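## 4. Setting up the cooktop and counter

Now for the fun part! Once the Wilgate play kitchen is standing and its back wall is fixed (section 3), the counter goes together fast, and it's the first moment the whole thing starts to look like a real kitchen. Allow around 13 minutes, more if small helpers are involved.

You will need:

- the white countertop
- the cooktop insert (bag C)
- the red burner disc
- a soft, dry cloth
- the play food and blocks

**Before you start:** wipe the countertop and let it dry. Peel the clear film off the cooktop insert slowly, starting at a corner. It comes away in one piece if you keep it low and flat - very satisfying.

1. Lay the countertop on the cabinet and push it back until it meets the wall panel.
2. Hold the cooktop insert level over its opening, shiny side up, and lower it in. Don't force it. If one corner sits high, lift the insert out, turn it end for end and try again.
3. Press gently along all four sides with your palms until you feel it settle.
4. Find the white ring printed on the black surface. Set the red burner disc inside it and press on the hub.
5. Run a fingertip around the edge of the insert. It should feel even all the way.

> **Note:** The glossy panel shows every fingerprint. A dry cloth takes care of it. Skip glass cleaner, which can cloud the finish and lift the white ring.

With the burner in place, try out the cooking game. Any block from the set can stand in for food, and the green one makes a great pea soup, lime cake or slab of spinach lasagna, depending on who's cooking. 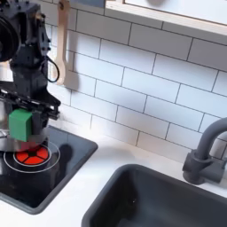 *Fig. 4. Green block above the red burner.*

6. Place a block on the burner and let go. It should rest flat without rocking. If it wobbles, press the disc down again as in step 4.
7. Move the block across to the sink side and back a few times to check that nothing on the counter catches.

**Caution:** The burner is a toy and makes no heat. Never put hot pans, candles or real food on the cooktop, and keep the kitchen at least 2 feet from a working stove or heater.

**Caution:** Don't let children sit or climb on the countertop.

### If something doesn't fit

- *Insert drops too low:* check the support strip under the opening. It's part 61 on the parts sheet and is easy to leave in the bag.
- *Burner disc keeps popping up:* look for a scrap of film still stuck under it.
- *Part missing:* write to Javiera Alarcón at the Wilgate parts desk and quote kit number 247.

When the counter passes all these checks, go on to section 5 and hang the utensil rail.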